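Jendari opens equipment planning service for first-time buyers of robot arms
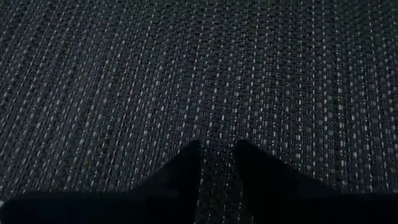
Two gripper fingers over a dark woven fabric, seen from the wrist of the arm.

BRADLEY, July 17, 2022 – Jendari will begin offering a paid planning service in September for small companies that are preparing to buy their first robot arm. The service covers the period before an order is placed: listing the tasks, checking the workspace, comparing quotes and drawing up a budget for the first year of use.

Jendari has sold and serviced handling equipment from its Bradley office for 19 years. Many of its smaller customers ask for a price on the arm alone and come back later for grippers, cables, mounting plates and training. The new service puts those items in one budget from the start.

Each customer receives a written plan with three sections. The first lists the items to be handled and the surfaces they rest on, including textiles and other soft or patterned materials. The second sets out the equipment needed, with spare gripper fingers and wrist cameras priced as separate lines. The third gives a schedule for delivery, setup and staff training.

The fee is $2364 per site. Customers who order equipment through Jendari within 200 days of receiving the plan will have the full fee credited to their invoice. The plan belongs to the customer and may be used to request quotes from any other supplier.

Handling trials are available as an add-on. Customers send up to 70 sample items to the Fomside test room, where they are tried with two-finger grippers. A trial report is returned with the plan and states which items need a different gripper or should stay with manual handling.

Mavromatis, a supplier of table linens and floor mats, took part in the pilot and has since set its equipment budget for the coming year.

Bookings are open now through the Jendari sales office in Bradley. Site visits will be scheduled in the order that requests are received.

About Jendari
Jendari supplies, installs and maintains handling equipment for workshops, laundries and small warehouses.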